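From: Arne Haberkorn
To: handheld-rigs list
Date: September 11, 2024
Subject: Re: cable drag on the left gripper

Glenys McPhee wrote:
> Left gripper on the Aster station is pulling toward the operator again.
> I re-zeroed it in July and it held for a while. Is it the jaws or
> the cable? Fergus thinks jaws.

Glenys,

I'd look at the cable first. On our station both cables drop off the near edge of the table, and if there isn't enough slack you feel it as soon as you reach for the far side. We leave 15 inches between the gripper and the first tie point. Ours had 13 and it wasn't enough.
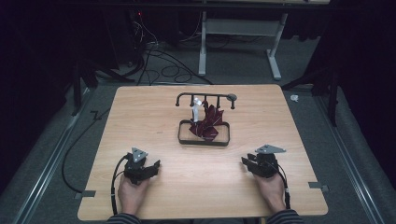
Both grippers at the tie rack, jaws facing in, cables running down past the hands.

To check the jaws, unplug the gripper and close it by hand. If the fingers meet evenly, leave them alone. If they don't, loosen the finger screws, close on the gauge block and tighten again. Check the screws on the top plate while you're there — Takumi found two loose on ours.

Re-zero after any of this, left side first. Then open and close it 100 times before you trust the reading.

Latrice has the spare cables from the Blackwood order if yours is worn at the strain relief. Tell her which side.

Arne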